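Okon Two-Arm Household Unit
Mobile base, two arms, white grippers
Supplied in the UK by Fleslow
Page updated November 26, 2025

Overview

The Okon is made for firms that send staff into people's homes: housekeeping agencies, home care providers and managers of serviced flats. It takes on fetching, clearing and putting away, and works alongside a member of staff. It doesn't replace the visit. One person still goes to each address, starts the list of jobs and signs it off.

Homes are harder to work in than warehouses. Chairs are left out from the table, bags are put down on the floor and doorways lead on to a different surface. The Okon plans its route afresh on every visit and stops if it can't find a clear way through.

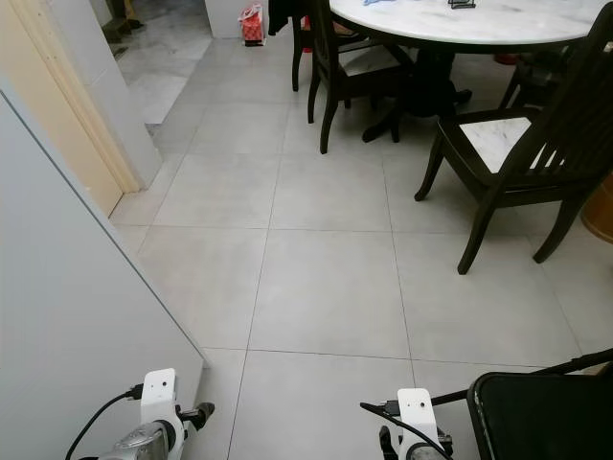 Staff can set areas it must keep out of from the handset, and these are saved against the address for next time.

What changes for staff

Less bending and carrying is the main thing. At Prorkach, a housekeeping agency that has run two units since February, the end-of-visit kitchen check has moved to the machine. Cleaners there now spend that time on bathrooms and beds — and on talking to the client, which had been squeezed out of the rota.

Some jobs get longer. Charging, wiping down the grippers and filling in the fault log all need paid time, and we ask customers to put it in the rota from the start. Training takes seven hours per person, split over two shifts.

Kitchen work

The kitchen pack covers cupboards, worktops and the fridge. Staff check use-by dates themselves and decide what is thrown away.
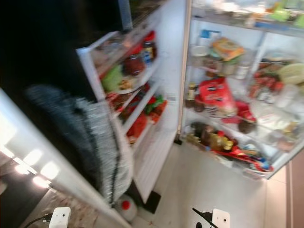

Grippers in front of an open, well-stocked fridge.

Ordering

Kitchen pack: 1,712 pounds per unit
Yearly service plan: 2,000 pounds per unit, parts included
Spare gripper fingers: sold in pairs
Carry case: Rajput hard case, ordered separately

Prices exclude VAT. Contact Fleslow for base unit prices and a site visit.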